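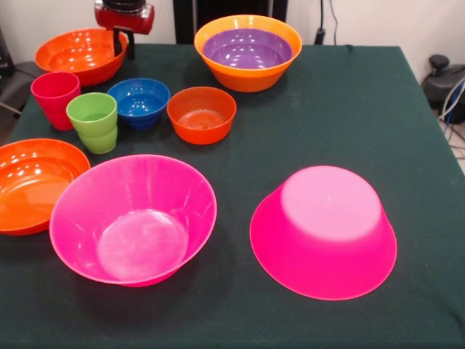 The woman who owns the plastic would prefer that I not use her name. "My sister-in-law reads everything," she says, "and she is a ceramics person."

We are talking about party dishes. She rents them out, in a small way, from a ground-floor apartment with a white tile floor, under the business name Suken, which she picked because it was short enough to write on the bottom of a cup. She began two years ago with a birthday for a neighbor's kid. She now does school picnics, office lunches and the occasional wedding where the couple has, as she puts it, "made peace with themselves."

Her whole philosophy, if you can get her to admit to one, is that nothing should match. "People call and ask for a set. I tell them I don't have a set. I have bowls." She says the word the way other people say sapphires.

The big pink ones go first. Everybody wants them for chips, and she has stopped trying to steer anyone toward salad. Orange comes second, mostly in the fall. One company, Kirora, had her bring nothing but orange to its office party in November and then complained that the table looked like traffic control. "Which it did," she says. "I have a photo. I was proud of it."

What about purple?

"Purple is difficult. Purple lives inside orange."

She means this literally. A purple bowl sits in an orange one with a band of orange showing all the way around, and she sends them out like that, as a pair, for dip and whatever is being dipped. She came up with it to save shelf space. A customer assumed it was a design decision and paid extra, and it has been a design decision ever since.

The dark green cloth stays on the table whenever she is sorting. She has tried white, which made everything look like a dentist's waiting room, and a floral one from a shop called Flutum, which she describes only as "a mistake with daisies." On green she can see what she has got.
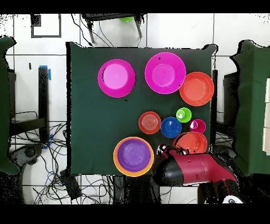 She likes the big pieces toward the outside and the little ones huddled in the middle, where she can reach them and where, she believes, they get into less trouble.

I ask whether turning a bowl upside down means anything. I had been hoping for a system.

"It means I put it down that way."

The system, such as it is, lives in a notebook. She charges by the event and never by the piece, having once spent 14 days chasing a single blue bowl through three branches of one family. It came back with a fern in it. She kept the fern.

Her supplier is a market stall run under the name Dương, where she is allowed to dig through the crates herself as long as she doesn't talk about it to the other customers. She looks for a wide rim and a flat bottom. Ribs on the inside are fine. She will take a scuffed bowl if the color is good, and she has views about lime green, which she considers the only honest color for a cup.

Does she eat off any of it at home?

She looks at me for some time. "I have plates," she says. "White ones. They match."

Bookings for the summer are open now. She would like it known that she delivers, that she doesn't do forks, and that the pink bowls are already spoken for on most Saturdays.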